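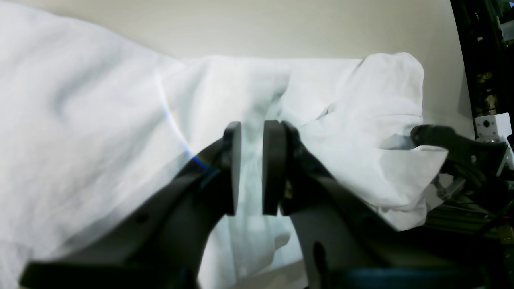 White cloth, with a streak of rainbow light on the left.

I finished Prullgate on Friday night, after starting it back in September and dropping it twice. There are spoilers further down, so stop at the second picture if you plan to play it.

For anyone who missed it, Prullgate is a story game set in a salt mining town. You play a customs clerk named Ghiță who gets sent there to check the books of a shipping company called Marex. Most of the game is walking, talking and reading ledgers. There is no combat. You can die, but I only managed it once, by going out on the ice.

The first two chapters are slow. You get a room at the inn, you meet people who won't talk to you, and you carry a lamp that runs out of oil too fast. That is where I quit the first time. The second time I quit in chapter 4 because of a bug with the harbor gate. It has been patched now, but my old save was no good and I had to replay the whole chapter.

After that it gets a lot better. Chapter 5 moves to Grikura, the island across the bay, and the writing picks up. The ledger puzzles start to connect with what people have told you, and you can call someone a liar and have the page to back it up. I also liked that the game lets you be wrong. I accused the ferryman and the story just went on with him hating me. 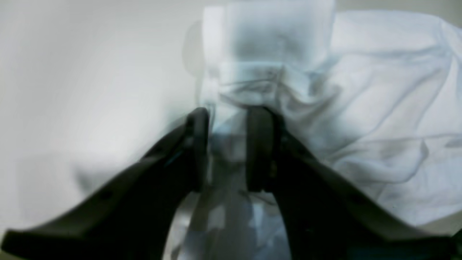

White cloth again, bunched up between the fingertips.

Spoilers from this point.

The big reveal is that Marex has no ships. Every crossing in the books is made up, and the town has been living on the insurance money for years. I guessed part of it in chapter 3, when the same cargo weight showed up under two different dates, but I thought it was smuggling. I did not guess that the innkeeper was writing the ledgers.

At the end of chapter 6 you choose between sending your report or burning it for a payment of 2,000 crowns. I sent it. The ending you get is short – a walk to the pier, one letter, then credits. I watched the other one online and it is longer and has better music, which annoyed me a little.

My save says 100 percent on the main story, but I'm missing a few of the side letters. I may go back for those. The lamp still needs fixing.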